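**Flaretti opens its first shop in Mustville, and I've already spent money in it**

Well, it's open! After a whole summer of brown paper over the windows and everyone on my street having a theory (vape shop, nail bar, another place for phone cases), the old haberdashery in Mustville has turned into Flaretti, and it sells socks, tights, slips, nightwear and very little else. I was there on opening morning at ten to nine with a coffee in my hand and I wasn't the first in the queue by a long way.

You may know the name from the market. Vaida Rimkutė has been selling her socks from a stall there for years, and half the feet in town must have gone through her tables by now. The shop is hers too, together with Upendo Mfaume, who used to cut patterns for a school uniform maker and now does all the nightwear. They've kept the stall name and the mustard-coloured bags, and I was glad to see the bargain basket has come indoors as well. It's by the till, so mind your purse.

I had a chat with Vaida between customers. She told me they stock 129 styles of sock, which sounds silly until you see them along the wall, going from thin summer ones up to great thick boot socks you could stand up on their own. The cotton ones are knitted for her by Turkitex, and the wool ones come from Lūse, a small mill she has bought from since the stall days. "People pick up the wool and say it'll itch," she said. "So I keep an open pair on the counter and make them put a hand in." I put a hand in. It didn't itch, and I bought the grey.

What I liked best, though, is Upendo's corner at the back. There's a rail of brushed cotton pyjamas in proper sizes, with sleeves that reach the wrist and trousers with pockets (two of them, deep enough for a phone and a hanky), and she'll shorten the legs while you do the rest of your shopping. I'm five foot nothing and have spent my life rolling up pyjama bottoms, so I could have hugged her. She does dressing gowns too, in a dark green and a sort of plum, and a very plain white nightdress that my mum would call sensible and I would call lovely.

Not everything was perfect. The fitting room is a curtain on a rail and it doesn't quite meet the wall, so go in with a friend to hold it. And the tights are all in packets with nothing out to feel, which seems odd after all that fuss about touching the wool! When I grumbled, Vaida wrote it down on the back of a receipt, so we'll see.

There's a prize draw on until the end of October as well. Every bag sold has a numbered ticket stapled to the handle, and the winner gets a drawer's worth of socks and a pair of Upendo's pyjamas made to measure. Mine is 3105, so hands off. They've had 2000 little catalogues printed too, with the washing instructions on the back page in type I could read without my glasses. Pick one up even if you don't buy anything, as the wool does need a cool wash and I've shrunk enough jumpers to know.

Flaretti opens at nine and shuts at half past five, with a later closing promised for the run-up to Christmas. The market stall carries on as before, with a smaller choice, and you can take things bought at one back to the other if you've kept the ticket. Children's slippers are on their way, Upendo says, once she's happy with the soles. I've asked her to make them in grown-up sizes too and she didn't say no.

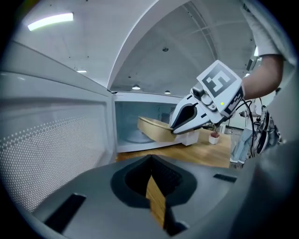
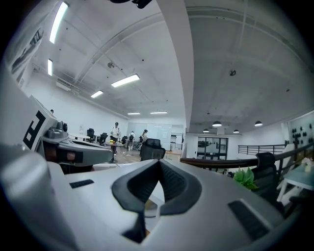

*First photo: a wooden tray going into a white microwave. Second: black pad and grey arm, close up.*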